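How to run the tube-and-stand task with your student club

Our club has been doing this one since August, and I get asked for the write-up often enough that I'm finally putting it on the page. It's a beginner task – one white tube, one clear acrylic holder, two hand-held grippers – and it looks like nothing until you try it. I've watched very confident sophomores go quiet after their third attempt.

You'll want a group of 6 at most. Any more and people end up on their phones.

What you need

A pair of hand-held grippers with the soft fingers fitted. We print ours from the Gulix files, with brass threaded inserts in the bodies so the fingers can be swapped without chewing up the plastic. (Please do the inserts! We skipped them on our first pair and stripped every hole.)
A table you can reach across comfortably, with a plain white top or a white board laid over it.
A small clear acrylic stand or organizer, the desk kind.
A white plastic tube that fits in it with a little room to spare.
Masking tape and a notebook.

Step 1: Set up the table

Lay the board flat and push down on each corner. If it rocks, fix it now, or you'll be chasing the stand all afternoon. Put the stand toward the far side, but close enough that your shortest member can get to it without leaning on the table. Run the gripper cables back along your forearms and let them hang. Leonor Figueiredo, our club lead, makes everybody do one big slow arm circle before starting, and if a cable tugs, you reroute it.

Step 2: Get used to the fingers

Spend a few minutes just opening and closing. Then try the tube with one hand only, the other gripper open and out of the way. You want the flat inner face of the finger against the side of the tube, and you want to feel the pad give a little before you lift anything.

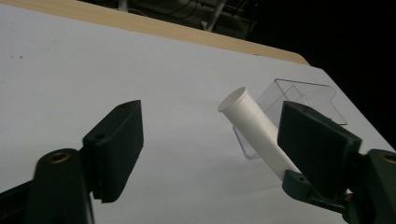 Most people squeeze way too hard on day one. The tube is smooth and round, so if you pinch it near the tip of the finger it spins on you, and then you grip harder, and then it shoots off across the table – we've lost one behind the radiator that way and I'm pretty sure it's still there. Go lower on the pad and go slower than feels natural. The other thing is white on white. If your newer folks keep missing the open end, have them look for the shaded rim and forget about the rest of the tube.

Step 3: Add the second hand

Now the other gripper gets a job, and its job is to steady the stand. Clear acrylic is light and it slides if you so much as breathe on it. Touch it, don't clamp it. We had a version called Plaka where the second hand also turned the stand between placements, but that's a lot for beginners, so I'd save it for week 2 or later.

Talk out loud while you do this part. "Left is on, right is coming in," that sort of thing. It feels silly and it helps so much, especially when a partner is keeping notes for you.

Keep your elbows loose and your wrists above the board. If you catch yourself hunching, put both grippers down and shake your arms out. A full practice round is about 254 seconds for us, and that's longer than your shoulders would like. 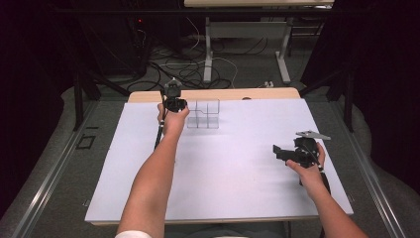 Step 4: Write it down

After each round, the partner notes three things: did the tube go in, did the stand move, and did anybody touch it with a bare hand. A bare hand means the round doesn't count. We use the Azevedo sheet, but a ruled notebook page works just as well. Swap roles after 6 rounds, even if the person holding the grippers begs for one more. (They will beg.)

If it's going badly

Tube keeps rolling away: start with it leaning on the stand, then work up to picking it off the bare board.
Stand keeps sliding: a tiny loop of masking tape under the base. We allow it in practice and at the Havcombe meet, but check your own rules.
Fingers slipping on everything: wipe the pads. Somebody had chips.

Page updated 2019-02-12 with the tape rule.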